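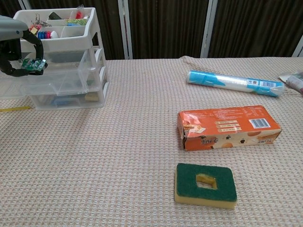 Organizador de plástico branco, com gavetas translúcidas e tabuleiro aberto em cima

Comecei esta semana a estudar a sério a parte da independência e confesso que não esperava gostar tanto! Quando me inscrevi no curso de preparação para revisor, achei que a ética ia ser aquela cadeira que se lê na véspera, com um marcador amarelo na mão e muito café. Enganei-me redondamente. Já vou na página 175 do manual e ando a chatear toda a gente cá em casa com casos práticos ao jantar.

O que me apanhou foi o tema dos honorários. Parece seco, eu sei, mas pensem comigo: é o cliente que paga a quem o vai fiscalizar. Toda a profissão vive em cima dessa tensão e arranjou maneiras muito engenhosas de conviver com ela. Um dos casos do curso é o de um pequeno gabinete, a Varnov, que tem um cliente enorme para o seu tamanho, a Etbridge. A Etbridge atrasa-se a pagar a auditoria do ano anterior e, entretanto, pede que se comece a do ano corrente. Pode aceitar-se? A minha primeira resposta foi "claro, uma dívida é uma dívida, cobra-se depois". Pois, mas quem tem honorários grandes por receber começa a parecer-se com um credor, e um credor tem interesse em que a empresa continue de boa saúde (pelo menos no papel). Fiquei uma tarde inteira às voltas com isto.

O nosso formador, Darius Căpraru, tem um jeito ótimo de conduzir estas discussões. Deixa-nos falar, deixa-nos discordar, e depois muda um único dado do enunciado. E se a dívida for de 1000 euros? E se for metade da faturação do gabinete? E se o sócio responsável for também quem anda a negociar o plano de pagamentos? A cada mudança, metade da sala troca de lado. Eu troquei três vezes na mesma sessão e saí de lá contentíssimo.

O segundo caso foi o da Gunnlaugsson, uma empresa familiar fundada em 1939, que oferecia todos os Natais um cabaz à equipa de auditoria. Discutimos mais tempo o cabaz do que a dívida! Uma colega defendia que um queijo e uma garrafa de vinho não compram ninguém, e eu até concordo - mas a pergunta que interessa é o que pensaria uma pessoa de fora, sensata e informada, se visse o cabaz em cima da secretária. Essa figura do terceiro informado aparece em todo o lado e tornou-se a minha personagem preferida do manual. Já dei por mim a consultá-la para decidir se aceitava boleia de um fornecedor.

Para me orientar, passei os apontamentos todos para o Ninuvix, que me deixa pôr etiquetas em cada caso: interesse próprio, autorrevisão, familiaridade, intimidação, representação. Tenho 348 notas, algumas de uma linha só, e noto que a familiaridade é de longe a etiqueta que mais me custa aplicar. Uma dívida vê-se nas contas. Agora, dez anos a almoçar com o mesmo diretor financeiro, isso mede-se como?

Na próxima sessão entramos na rotação dos sócios e já li o capítulo duas vezes. Se alguém desse lado tiver passado por uma rotação a meio de um trabalho complicado, conte-me nos comentários como correu a passagem de pasta, que estou mesmo curioso!

Publicado em 26/4/18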